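Filed under: Diary / Robotics project

April 2022

Saturday, and we got more done than I thought we would. Liesbeth came over at nine with her laptop and a bag of things out of her bathroom cabinet. We had agreed on Thursday to each bring small stuff that is awkward to pick up, and she took that seriously. I had mostly boxes, and boxes are too easy.

The class project is due in three weeks. Our part is the pick and place section, which means collecting demonstrations by hand, with the hand-held grippers, and then training on them. The other pair, Tanko and his partner, are doing the sorting part with the arm at school. Mr. Leemans wants both halves working together by the end, but he said he would grade them separately if it came to that. I am glad he said it. I don't trust the arm.

We started with the shopping list for the day, which I wrote out last night:

- lift and set down, single objects
- two hands, one holds and one moves
- round things
- shiny things
- anything that rolls

The first hour was slow. I kept squeezing too early, before the pads were lined up, and then the object would twist. Liesbeth is better at it. She goes in low and waits a second before she closes. I wrote "wait" on a sticky note and put it on my sleeve, which helped until it fell off.

Single objects went fine after that. We did the bottles first and then the small packets. The packets are bad because they lie flat and there is nothing to grab. Liesbeth's trick is to push one against the side of something so it tips up. I don't know if the model will learn that or just learn to push packets around. We kept those takes anyway, and marked them in the log so we can leave them out later if they hurt.

We stopped for lunch at noon. Soup and the rest of the bread. My mother asked how long the table would be like that and I said until dinner.
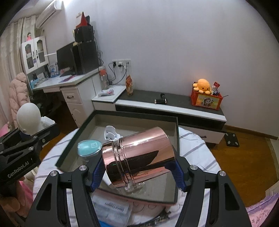
After lunch we did the round and shiny ones. The trouble with a cylinder is where to take hold of it. Around the middle it wants to roll, and if you are a little off center it swings. Taking it by the two ends works better but then the jaws have to open wide and you need to be straight. I did a lot of bad ones. Liesbeth said to keep the bad ones in their own folder because Mr. Leemans asked for failures too, and she was right, it's on page 2 of the handout and I had skipped it.

The reflections worry me more. Anything polished picks up whatever is near it, so it looks different in each take even if I do the same thing. Tanko said on the phone that this is good and we should want it different. He has read more than I have. He also said their arm at school stopped twice on Friday and they had to restart everything, so I didn't feel so behind.

Two-handed ones last. These are hard when both of us are doing it, because we have to agree who moves first. We tried counting out loud. Then we tried just one of us saying "go." The second was better. I want to try it alone with one in each hand tomorrow, if my wrists are okay. They are sore tonight, mostly the right one.

By the time we quit we had 331 takes in the log. The target in our plan is 2,000, which I wrote back when I had never done any of this. Liesbeth did the math on the back of the handout and says we can make it if we do both weekend days and a couple of evenings. I said maybe we should ask to lower it. She does not want to ask. We left it there.

Copying the files took until almost 8. One folder had the wrong name and I had to go through and fix it by hand. I need to set up the naming properly before we start next time. I also need to charge everything tonight and find the long extension cord.

Things to bring up in class on Monday: whether the Brundville team has to use the same objects as us, and who is bringing the spare pads. Also whether we are still going to the open day at Skirkness in September. I'd like to, but only if the project is something I would want to show people.

Table cleared by dinner, more or less. Bed early.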